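Wood for People Who Work Indoors
Handout 3: Grain, movement and finish on table tops

Okay, so last time we got through the parts of a tree and how a log gets opened up at the mill, and a few of you stayed behind to argue with me about quarter sawing (good, keep doing that). This handout covers what I'd like you to have read before the bench session. Bring a pencil. Bring a scrap of any board you have at home too, even an ugly one.

Reading the face of a board

When I pick up a board I look at the end first. The growth rings show up there as arcs or as lines, and they tell you how the board was cut. If the rings stand up close to straight across the thickness, you've got a quartersawn board. If they curve like a smile, it's flatsawn. Most of what you'll find in an ordinary lumber store is flatsawn, which is fine! It's cheaper and there's less waste at the mill, and I like the look of it.

Then I look at the face. Pale woods are the hardest ones to read for beginners, I think, as the lighter and darker streaks are so close in color. Get down low and look across the surface toward a window. Streaks that seemed like nothing will suddenly have an edge to them.
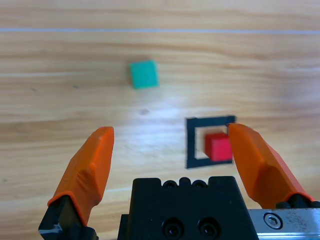
Fig. 1. Pale honey-colored top, grain in bands, with glare across the middle.

Glare is worth a minute, by the way. A lot of students come to me saying a table has "gone white" in one spot, and then we move a lamp and the white spot moves too. So before you sand anything, move the light. I once sanded a patch on a desk in Tresedham for most of an afternoon before I thought of that, and I had to refinish the whole top afterward. I still have the desk. The patch is under my printer.

Why tops move

Wood takes in water from the air and gives it back. When it takes water in it swells, mostly across the grain, hardly at all along it. You don't get a vote on this. A finish slows it down, but it won't stop it.

So a wide top gets wider in a damp June and narrower when the heating comes on. If you've screwed it down hard to a frame that doesn't move, something has to give, and it's usually the top. It cracks, or it cups, or it pulls a joint open. The fixes are old and simple: slotted screw holes, wooden buttons in a groove, or those little figure-eight metal plates. I use buttons. They take longer but I enjoy making them, and I always make 5 more than I need so there's a bag of spares in the drawer.

Where two boards meet you should also think about which way each one wants to go. Two pieces with the grain running side by side will move together and mostly get along. Put one across the end of the other (a breadboard end, say) and they're going to disagree every season, so the joint has to allow for it: glue in the middle, slots at the outside, pins to hold it all in. 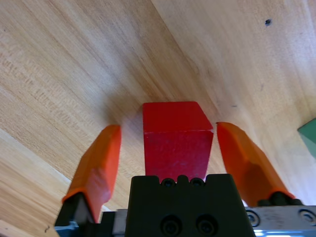
That brings me to the question I get every single term, which is whether you should match the color of neighboring boards. My answer is that it depends how long you can wait. Pale woods mostly darken or yellow with light, and fresh boards can look very different from each other on the first day and a lot closer a year later. If a board looks odd next to the rest, leave it by a window for a while before you reach for stain. I've talked plenty of people out of stain this way and only regretted it once (the Agbenyega sideboard, ask me in class, it's a long story and I don't come out of it well).

Choosing a finish

Oil is the easy one. Wipe it on, wait, wipe it off, do it again. It's simple to repair, and it doesn't protect against much. Spread oily rags out flat to dry outdoors, please, as a balled-up rag can heat up and catch fire on its own. I'm serious about this one.

Hardwax oil sits a bit more on the surface and stands up better to coffee cups. It's what we use on the benches at Flisumbridge.

Varnish is tougher again, but when it gets scratched you'll see it, and spot repairs are a pain. Use thin coats. Everybody puts it on too thick the first time, me included.

Whatever you choose, try it on your scrap first. Both faces, and the end grain as well, which drinks finish like crazy and goes darker than you'd expect.

Before the bench session

Read the Pernico notes on moisture (the first half is plenty, the tables at the back are for the keen ones). Draw the end grain of your scrap, life size, and mark which face was nearer the bark. Then guess which way it will cup as it dries and write your guess on the board itself in pencil. We'll stack them by the radiator and look at them again in session 5.

If your scrap turns out to be chipboard, bring it anyway and borrow a piece of the real thing from the bin by the door.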